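Posted in July
By the canteen desk, Erville site

Sharing a kitchen with the plate arm: tips for the wash-up end

The arm has been on the wash-up counter at Erville since the spring, and the Allach kitchen gets one next. People there have been asking what changes, so these are the tips we have collected, mostly from the early and late shifts.

What the arm does and doesn't do

It lifts clean crockery out of the rack and sets it down for stacking. It does not scrape, rinse, or wash glasses. Knives stay with people. On a busy day the canteen sends back 841 pieces, and the arm handles the plates and bowls among them. Everything else goes through as before.

Setting up the counter

Wipe the counter down before the arm is switched on. Crumbs and dried splashes get under plates and make them rock. Use a damp cloth first, then a dry one.

White chalky marks are usually limescale in our water. A cloth wrung out in warm water and washing-up liquid shifts the fresh ones. Do not use vinegar until you know what your worktop is made of, as it will dull some stone for good.

Leave a clear space in front of the rack as wide as two dinner plates. Phones, mugs and order pads go on the shelf by the door. The arm will stop if it meets something it doesn't expect, and somebody then has to walk over and restart it.

Loading the rack

Put plates in facing the same way. Leave an empty slot between a plate and a deep bowl. Bowls lean, and the arm can't get a finger down the side of one that is resting on its neighbour.

Odd crockery is fine. We have plates with lettering round the rim, flowered bowls and all sorts left over from the Kerr Street canteen, and none of it needs to be thrown out. Chipped pieces do. Take them out by hand when you load.

Push the rack back to the same place after cleaning under it. We put a strip of tape on the counter to mark the corner. Replace the tape when it starts to lift.

Looking after the fingers

Wipe them at the end of each shift with a cloth and plain soapy water. No scourers. Check the edges while you are there, and if one has started to fray, write it in the book. A spare pair is kept in the drawer under the till. They are meant to be changed after 2,000 lifts, but ours have needed it sooner at Trandisthorpe, where the plates are heavier.

What it has meant for the people

Nobody's hours were cut. The late shift used to have one person emptying racks for almost 140 minutes a night. It is now 49, and the rest goes on prep for the morning and on getting the floor done before closing.

Some of it is less welcome. You can't leave the rack half loaded and come back to it, and you can't pile things up anyhow when the rush is on. Two of the longer-serving staff found the noise tiring and asked to swap to the serving side, which was agreed. Wrists and shoulders are better, going by what people say at the shift meeting.

Keep the job shared. Whoever starts the arm should change from shift to shift, or one person ends up being called over every time it stops.

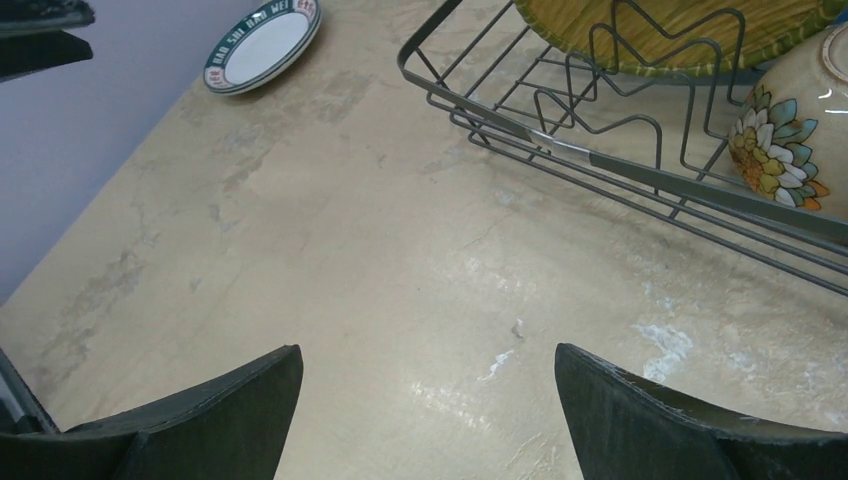 Photo: Erville canteen

Contact the canteen desk | © Erville Staff Kitchens | Back to top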